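Projects > Fistine > Entryway set > README

# Fistine: the shoe rack part of the set

By Greer Swanson
February 2020

Hi! If you landed in this folder from the main Fistine page, you're in the right spot. It covers the shoe rack and the slippers only. The coat hooks and the umbrella stand have their own folders (Arsen Moroz keeps those, ask him).

## What's in it

There are 3,136 pictures of slippers being put away, taken over 18 days in the entryway of the Trurkberg house. I wanted a collection of ordinary tidying, the kind where a slipper lands a bit crooked and gets nudged. Most of the shoe pictures I could find were shot for stores, one perfect pair on a white background, and my hallway has never looked like that in its life!

The folders go by day, and inside each day by round. A round starts with slippers on the floor and ends when I say it's done. Some rounds end messy. I left those in.

## The rack

It's a small one with a black metal frame and wooden shelves. I bought it secondhand from Glenys Watkins, who had it by her back door for years (there's a scratch on one of the legs that is hers, not ours). It was put together on day 1 and I haven't moved the shelves up or down at all, so you can compare early rounds with late ones without worrying about that.

## The slippers

All slides, no backs. I went with two kinds:

- `cream`: thick soles, with little charms on the strap
- `gray`: plain light gray, smooth strap

I love the charms, but they make the cream ones a pain to stack, so please don't file them under the gray ones just because the sole is hidden. If you can see charms, it's cream. Miłosz Czarnecka did the first pass of labels and we argued for a whole afternoon over whether a slipper leaning on its neighbor counts as "on the shelf." We settled on yes, as long as no part of it touches the floor.

## Labels

Each picture has one line in `labels.csv`:

- `shelf`: upper, lower, or none
- `kind`: cream or gray
- `toe`: front, back, or side
- `pair`: yes if its mate is right next to it, otherwise no
- `standing`: yes if it's propped up on edge
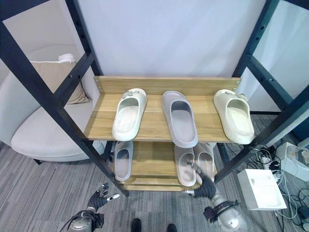

The `pair` column is the one I'd treat with the most caution. Two gray slippers side by side get a yes even when they're both lefts, and I only caught on to this after Remzi Baysal wrote to ask why his totals looked funny. I've fixed almost 40 of those lines and I'm sure there are more. The cream ones are easier to tell apart and I trust them more. A yes needs the two right next to each other, so if a gray one has wandered in between, it's a no.

## Known problems

- Day 5 is dark. The hallway bulb went and I didn't have a spare.
- `standing` was added late, so blanks in the first few days mean nobody checked.
- A few rounds have the doormat bunched up under the rack.

## Using it

Take it, use it, change it. Put "Fistine entryway set" somewhere in your credits and I'll be happy. Label fixes go in `fixes.txt`, one per line, with the day and the round first. I'll go through them in March when I'm back from Luten.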